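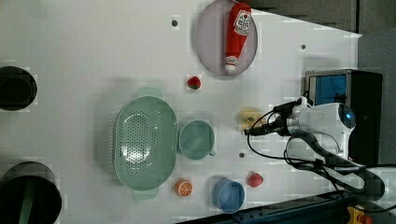
*Toy foods and a lavender plate on a white tabletop.*

**CLININWOOD, October** – Families forced out by the Restska floods have a warm place to sleep tonight! The Clininwood relief center opened its doors at 7 a.m. with 285 beds, and neighbors have already dropped off 2,000 blankets.

"People kept pulling up with full trunks, and we're so grateful," said center director Soledad Figueroa.

Beds are still open. Families can come at any hour; pets are welcome too.

Press contact: Higinio Olvera, Clininwood relief center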